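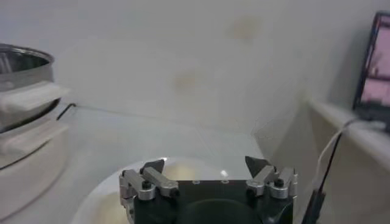 Questions fréquentes - pose de parquet et de sols stratifiés

Combien de temps avant la pose faut-il recevoir les paquets ?
Nous demandons 72 heures au minimum. Les paquets restent fermés, à plat, dans la pièce où le sol sera posé. Un garage ou une cave ne convient pas.

Est-ce que je peux garder mon ancien carrelage ?
Oui, dans la plupart des cas. Le carrelage doit être plat et bien collé. Si un carreau sonne creux, Belmiro Pinheiro le dépose et remplit le trou avec un mortier avant de commencer.

Quelle est la différence entre les gammes Diltora et Ovix ?
Diltora est un parquet contrecollé, qui peut être poncé 2 fois. Ovix est un stratifié : il ne se ponce pas, mais il coûte moins cher et supporte mieux les griffes des animaux.

Peut-on poser un parquet dans la cuisine ?

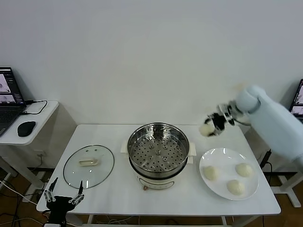
Le parquet est possible dans une cuisine, à condition de choisir une finition vernie et d'essuyer l'eau tout de suite. La vapeur pose aussi des questions à nos clients. Si vous faites des petits pains dans un cuiseur électrique comme celui-ci, avec son panier perforé en inox, mettez-le sur une table - le couvercle en verre à côté, à plat - et ouvrez la fenêtre pendant la cuisson.

Combien coûte la dépose de l'ancienne moquette ?
Le forfait est de 292 euros pour un logement jusqu'à deux pièces, évacuation comprise. Au-delà, Amirhossein Ranjbar prépare un devis séparé.

Dois-je vider les pièces moi-même ?
Les petits objets, oui. Les meubles lourds peuvent être déplacés par nos poseurs si vous l'indiquez à la commande.

Que faire des chutes ?
Gardez-en quelques-unes pour une réparation future. Les paquets non ouverts sont repris par Galtimard dans les 20 jours, avec la facture.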